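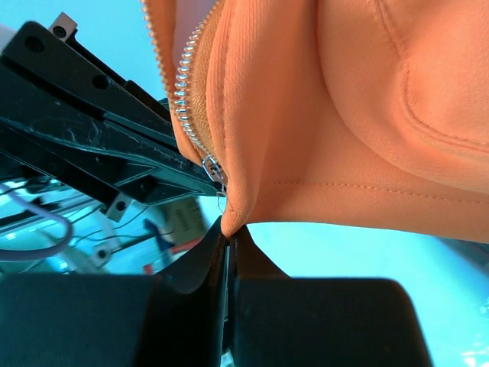 ¿Qué demuestra una demostración de robótica textil? Que el equipo ha funcionado ese día, con esas prendas y delante de ese público. Lo demás hay que preguntarlo.

Apuntes de la visita a Stiner (Automatización, tema 8)

La jornada de puertas abiertas duró tres horas. El folleto hablaba de «manipulación autónoma de ropa», expresión que conviene leer con lápiz en la mano.

Por qué la tela es difícil. Una pieza rígida tiene una posición y una orientación; una prenda colgada tiene pliegues, y cambian en cuanto se la toca. El punto acanalado cede, la cremallera pesa y tira hacia un lado. Pinzar una esquina del bajo, como en la sudadera o chaqueta naranja, es solo el primer paso — y el más agradecido para enseñarlo.

Lo que nos contaron. Según el guía, el sistema Flodico dobla una prenda en unos 12 segundos. No quedó claro si el tiempo incluye los intentos fallidos. Tampoco supieron decirnos quién elige la ropa ni cuántas veces interviene un operario por turno.

Comparad con el caso Nanier del tema anterior: mismo vocabulario, misma ausencia de datos. El texto de Mäkelä (en la carpeta de diciembre) propone una ficha mínima de ensayo; traedla leída.

Para entregar: una página con las preguntas que haríais antes de comprar el equipo. Se valora sobre 10. No se admiten frases copiadas del folleto.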